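Udent Graduate Residences Forum
Housing Policy > Shared Kitchens
Thread: Proposed change to overnight rules for dishes in shared kitchens

Residence_Office
Posted July 30, 2019

The Residence Office is seeking comment on a proposed change to the kitchen rules at Skomura Hall and Rilano Hall. Under the current rules, dishes may be left to air-dry on the counter or in a rack for as long as the owner wishes. Under the proposed rule, all personal dishes must be removed from shared kitchens by 10 p.m. Items left after that hour would be placed in a labeled bin and held for five days. Unclaimed items would then be donated.

The change would take effect in October. Residents who do not wish to comment publicly may submit Form 2222 at the front desk of either building.

Liya Jemal
Residence Office

skomura_east_wing

I am opposed to the rule as written. Many residents of this wing work in laboratories until late in the evening and do not begin cooking until after 9 p.m. A plate washed at 9:50 will not be dry at 10:00, and the resident would be required to carry it wet to a bedroom that has carpet and no shelf. If the office wishes to set an hour, the following morning would be more reasonable.

A_Alemneh

I support the rule in principle. I have lived in Rilano Hall for two years, and in that time the counter beside the sink has seldom been available for preparing food. Residents who cook in the morning are left to move other people's dishes before they can begin. On one occasion I was blamed for a chipped mug that I had moved for exactly that purpose.

I would, however, ask the office to reconsider the holding period. A resident who travels to a conference could return to find a full set of cookware given away.

Ayantu Alemneh

rilano_3rd_floor

With respect to the previous poster, the difficulty on our floor is caused by a lack of storage. Each resident is assigned one cabinet shelf. It does not hold a frying pan, a saucepan and a set of plates at the same time. A rule that requires dishes to be put away should be accompanied by a place to put them.

I also ask the office to state whether cast iron is included. Cast iron should be dried by hand at once and would not be affected by a drying rule, but it is often left on the stove, and the proposal does not mention the stove at all.

Residence_Office

Thank you for these comments. Three points of clarification are provided.

The proposal covers counters, sinks and racks. It does not cover the stove, which is addressed separately in the fire safety rules. Cookware may not be left on a burner at any time.

Additional shelving has been requested for Rilano Hall. The office is not able to give a delivery date.

The holding period was chosen because of limited space in the storage room. A longer period for residents who give notice of travel is under review.

Liya Jemal

skomura_east_wing

I appreciate the clarification. I remain of the view that the hour is too early. I would also note that drying dishes with a shared towel, the likely result of this rule, is less sanitary than leaving them in a rack. The towels in our kitchen are changed irregularly.

Sisay_Annex_Rep

The Sisay Annex adopted its own house agreement last year, and members of this forum may find it useful. Dishes may remain in the rack overnight and must be cleared by 9 a.m. Nothing may be left on the counter itself. The text is copied in the section after the attachments.

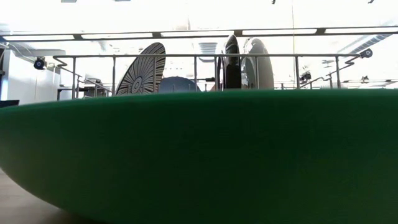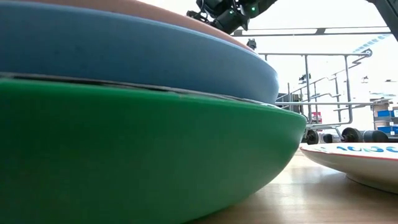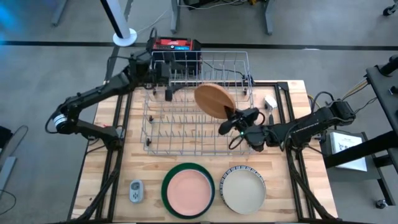

Dish racks do come with wheels, as in the third attachment. I would caution against them on a narrow counter.

Sisay Annex House Agreement: Kitchen Section

1. Dishes are to be washed by the person who used them on the same day.
2. Clean dishes may be left in the rack until 9 a.m.
3. Plates and bowls are to be placed on edge where the rack allows. Knives are to be dried and put away immediately.
4. Pots too large for the rack are to be dried by hand.
5. Any resident may move another resident's clean dishes to the shelf by the door after 9 a.m. and is not responsible for ordinary wear.

A_Alemneh

Item 5 would have settled the matter of the mug. I would accept this agreement in place of the 10 p.m. rule, provided that the office confirms it applies to both halls.

rilano_3rd_floor

I do not object to the hour. I object to item 4, as our largest pots are shared and no one person can be said to be responsible for them. The request for shelving also stands.

Residence_Office

The Sisay text has been added to the comment file. The thread will remain open until the revised draft is posted. Residents are asked to include their building and floor when submitting further comments.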